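Part 4: Dressing the cables and fixing the bin

By now you should have the arm bolted down, the gripper on the end of it, and a controller that switches on without complaint. If any of those isn't true yet, go back to Part 3, because everything from here on assumes the arm can move under its own power. I did this part in the shared workshop at Grarkham over a couple of evenings, and most of that was me undoing cable ties I'd pulled too tight. Learn from my poor fingertips!

You'll need: a bag of small cable ties, two hook-and-loop straps (the wide sort), side cutters, a bar clamp, blue tape, and whatever bin you've settled on. Something with sloping sides is handy, as things tend to slide back towards the middle where the gripper can get at them.

4.1 Before you touch anything

1. Press the emergency stop and leave it pressed. Yes, even if you're only moving one strap.

2. Put the pendant down somewhere you can reach it from both sides of the table. Mine lives on the floor behind the bin.

3. Unplug the gripper supply at the wall.

CAUTION: The gripper on my build (a Marka kit, second-hand) can close when power comes back. Keep your fingers out of it until you've done the check in 4.4.

4.2 Running the cables

The aim is a bundle that follows the arm closely along the big sections and then goes properly slack near the wrist. The wrist does most of the twisting, so that's where the spare length has to be. I started out with everything neat and tight along the whole arm, and it looked lovely right up to the first time I turned the last joint.

4. Lay the cables along the top of the arm, thickest one first. Don't fasten anything yet.

5. Put the first strap on one of the wide sections, well away from any joint. Snug, but you should still be able to push the bundle through it with a firm shove.

6. Add one small tie around the middle of the forearm. This one only holds the cables to each other, so don't loop it round the arm itself.

7. Leave a big loop at the wrist. Bigger than that. It ought to look a bit silly.

8. Bind the thin wires to the thick cable through the loop so they bend together — a thin wire on its own will find something to snag on, usually the rim of the bin.

9. Trim the tie ends flush and run your thumb over them. Sharp ones will scratch you for weeks.

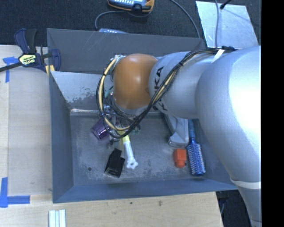
Kamonchanok Prasertsri reckons the loop in this guide is too generous and wants it tied in once more just above the gripper, on the grounds that a loop hanging that low will sooner or later drag through whatever is in the bin. Fair point, and on her own build she has done exactly that. I tried it and lost too much wrist turn for my liking, so I've kept the loop and I simply don't send the arm down to the floor at the corners. If your bin is deeper than mine, go with her version.

NOTE: Whichever you choose, write it down. The limits you set in Part 5 depend on it, and if you change the loop later you'll have to do them again (ask me how I know).

4.3 Fixing the bin

A bin that creeps is maddening. You teach the arm a lovely set of positions, the gripper nudges the side a few times, and suddenly everything is off by a finger's width.

10. Put the bin where the arm can reach every part of the floor without going completely straight.

11. Clamp it by one corner. I use an Irwin bar clamp with the pads against the corner, kept on the side furthest from the arm's base. Tighten by hand, then give the bin a good shove. If it shifts, tighten again.

12. Mark its place on the table with blue tape. An L shape is easiest to line a corner up with when you've had to move the lot for somebody else's woodwork.

13. Check the clamp handles against the arm's path. Jog through it slowly with the pendant, with the speed set to 2 per cent.

CAUTION: Steps 13 onwards need the power on. Keep one hand by the stop and stand clear of the table.

4.4 The wiggle test

14. Plug the gripper back in, hands well away, and release the stop.

15. Send the arm to a point over the middle of the bin and turn the wrist fully one way, then fully the other. Watch the loop, not the gripper.

16. Repeat 30 times at low speed. It's dull, so make a tea first, but do stay with it.

17. Stop everything and feel along the bundle. Anything that has crept through a strap needs a touch more slack on the wrist side.

18. Now put some things in to pick up. Go for a proper mix of shapes: a plastic cup, a toy tool, a hairbrush, small blocks. Omid Shirazi began with nothing but identical cubes and had to redo half his grip settings when he moved on to anything rounder.

If the gripper drops out halfway through a turn, look at the connector at the wrist before you go blaming the software. On mine the plug wasn't pushed fully home, and I spent an entire evening reading error 985 in the Dakari log before I thought to press on it.

Leave the tape and the clamp where they are. Part 5 starts with the bin in this position.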